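Print | E-mail
Filed under: Community, Waste and Recycling
December
By staff reporter

Hetari sorting room adds a third bin colour

The community sorting room at Hetari has changed the way it handles donated household items, with small goods now split between blue, red and white plastic bins before they leave the table.

Until last month everything dropped off at the Navness Road counter went into one large crate and was sorted at the end of the day. The centre said the crate was slow to empty and that small parts often went missing at the bottom of it.

Under the new system, blue is for items that can go straight back on the shelf, red is for anything that needs a second look, and white is for goods being passed on to the repair group at Devadiga. Sorting is done on a white tabletop against the panelled wall.
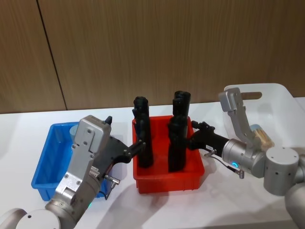
The centre took in 1003 small items in the first month of the new arrangement. Of those, 881 went back on the shelf and 115 were sent to Devadiga for repair. The remainder were still waiting on a decision when the figures were put together.

Tall or awkward pieces are to be stood upright in the bins — they take up less room that way and are easier to pick out later. Glass and batteries are still not accepted at the counter and should be taken to the Vatetti depot, where there is a separate cage for each.

The centre has asked people dropping off goods to keep matching parts together with string or a rubber band. Lids, bases and stands that arrive on their own are held for 16 days and then recycled.

Drop-off hours have not changed. The counter opens at 9 a.m. and closes at 4 p.m., with the last sort of the day starting half an hour before closing. Larger items, including furniture and whitegoods, must still be booked in through the front office.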